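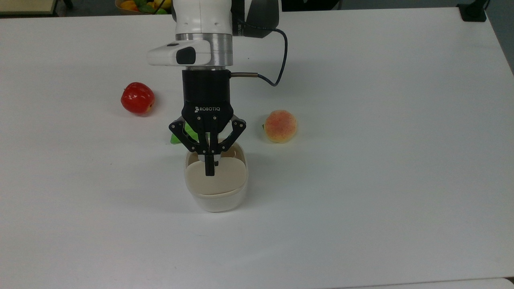
Home News Schools Weekend Shop Talk

Play food is back at the Clurcombe toy library

September
By Maribel Oakes

If you've got a small person at home who likes to serve you pretend lunch, I have good news! The Clurcombe Toy Library put its play food back on the lending shelves Tuesday, after a whole summer of sorting, and I went straight over to have a look (my kids are in middle school now, so I have no excuse at all).

The collection runs to 900 pieces. It used to live in two giant bins, and you'd take home a bag of whatever came up when you reached in. We once got eleven carrots and a fried egg. Now everything goes out in small sets, with a few pieces of fruit and vegetables and something to put them in, either a tub or a tall cup. Kids seem to love the putting-in and taking-out more than the cooking anyway, or mine did.

The money came from the spring yard sale on Istum Street, which brought in $3,000. Part of that went to new shelving in the Noh Room, and the rest is paying for replacement pieces and the tubs.

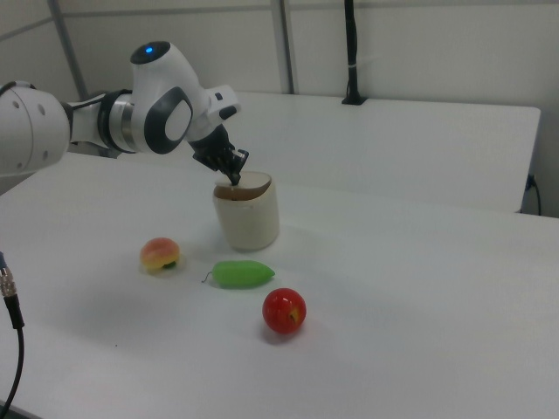 Maribel Oakes

I have a real soft spot for the peach, which has that pink and orange blend going on and a little green leaf. The green pepper has a curly stem, and the apple is as shiny and red as a toy apple ought to be. Put them by a plain cream cup on a white table and I'm ready to play grocery store myself.

Sets go out for three weeks and you can have two at a time. Members pay nothing extra. If you're not a member yet, it's $20 a year per family, and 400 families around town have already signed up, so the popular sets may have a wait.

Please count your pieces before you bring them back! Lost something under the couch? Tell the desk and they'll swap in a spare. They're also taking donations of play food in good shape, especially bread and cheese, which are running low. Fabric pieces can't be accepted this time.

The toy library is upstairs from Zultard Hardware, and the door is on the parking lot side. It opens at 10 a.m. on lending days.

Contact the newsroom | Copyright Clurcombe Weekly Notes | Back to top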